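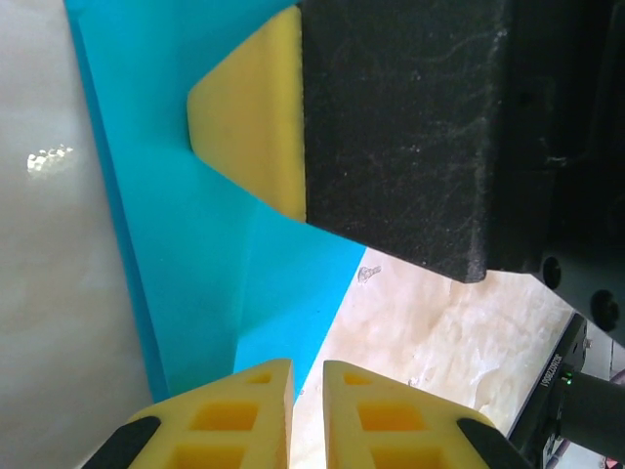 *Figure 1. Blue sheet or panel beside the beige tabletop, with the yellow foam pad pressed against it.*

# Folding and creasing: what we learned about blue sheets

Reshma Ntuli and Heather Farquharson, Turnton design workshop, February

We picked this project because we both love paper engineering, and we wanted to know how a flat sheet turns into something that holds its shape. Our question was simple: which way of making a crease gives the neatest fold, and does a soft pad help?

## What we used

We tried 2 kinds of sheet, a thin one from Druststead and a stiffer one sold as Skiso. Both come in a really cheerful blue, and after a month of working with them we still like it! For pressing we had foam pads and a plain steel ruler. We did all the folding on tabletops, with no cutting mat underneath, as we wanted the results to be useful to anyone working at home.

## How we did it

Each sheet was marked lightly in pencil, folded by hand along the line and then pressed. We made 18 folds with each pressing tool. Then we let the sheets lie overnight and looked at how far each fold had opened up again.

Our first batch went badly. Reshma pressed too hard with the ruler and left shiny marks along the Druststead sheet, and we had to throw 11 pieces away. After that we agreed to use two slow passes for every fold, always starting from the middle and working out to the ends.

## What we found

The foam was much better than we expected. It spreads the pressure, so the surface stays clean, and it's lovely to work with on the thin sheet. On Skiso the crease was softer and tended to spring open by morning – the ruler was still the best choice there, as long as you put scrap paper in between.

Pointed shapes were the hardest part. When a panel narrows to a tip, the last bit of the fold wants to wander off the pencil line. Heather found that folding from the tip back towards the wide end sorted most of this out, and her Radebe box (named after the street she lives on) has four very crisp corners to prove it.

## Next time

We'd like to try a denser foam on the stiff sheet and leave the folds under a weight overnight. We would also mark the tips with a small dot first. Heather already has a bigger box drawn up, and we've kept enough of the thin blue sheet to make it.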